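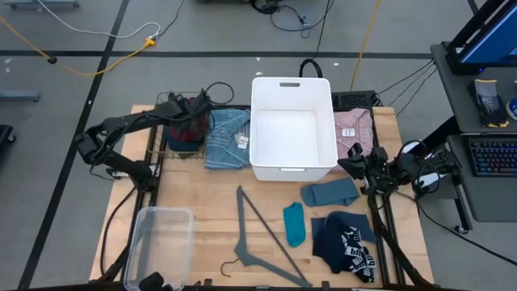
# The Arm That Let Go

The first time I saw the laundry table at Girketti, I figured I had about an hour of mild boredom ahead of me. Two black arms, a pile of clothes, a wire basket, a white bin. I'd driven out to Trujillo to write a cheerful little piece on robots that fold your shirts, and I'd already picked out the jokes.

Then the right arm dropped.

It wasn't a crash, exactly. The arm had been holding itself up over the tabletop, and then it just wasn't holding itself up anymore. It sagged, then fell the last bit all at once, and the gripper hit the wood with a knock I felt in my teeth. The operator's hand had been in that spot a moment earlier, smoothing out a sleeve. She said a word my editor won't print and hit the stop button, and we all stood there looking at each other (me with my pen still in the air).

I went home, threw out the jokes and spent most of the summer on the phone asking why.

The short version is a connector. The arms at Girketti are a model called the Gimo, and each one gets its power through a cable that hangs down along the outside and moves every time the arm moves. Reach, pull back, reach again. The crew was running 13 sessions a day on the clothing work, and by the time I showed up the log had the right arm at 3,610 hours. Somewhere in there the pins in one plug had started to loosen. When they lost contact for a split second, the motors lost power, and a Gimo with no power is dead weight.

My next question was the one you're probably asking. Aren't there brakes? Yes and no! The base joint has one. The shoulder and elbow on this version don't, to keep the arm light, and the manual says so on page 32 in the same size type as the cleaning tips. Everybody on the crew had read it. They'd filed it under "what happens when you shut down" and always parked the arms before flipping the switch. A power cut in the middle of a reach was something else.

What bugs me most is that the arm had been complaining. When the engineers went back through the records they found around 800 low-voltage warnings on that one side, most of them too short to stop anything. The software wrote them down and kept going. It was set up that way on purpose, after a run of false alarms the November before had people restarting the system all day long and losing half their work.

I get it. I've had a light on in my dashboard for two years.

The fix came in pieces. A small shop called Grukatby built a clamp that holds the plug still, so the cable flexes farther down where it can take it. The warnings now pause the arm if three show up in a minute. And there's a rule, which the operators came up with themselves - no hands on the table unless both arms are pulled back and stopped. It makes the job slower. One operator told me she hated it for a week and now gets twitchy when visitors lean in.

I was one of those visitors when I went back. The clothes were out again and I reached for a sock without thinking, and three people yelled at me.

Brakes for the shoulder joint are supposed to come with the next version of the arm. The crew has asked for a date and hasn't gotten one yet. For now they check the plugs every morning with a flashlight and a gentle tug, and somebody initials a sheet taped up by the door.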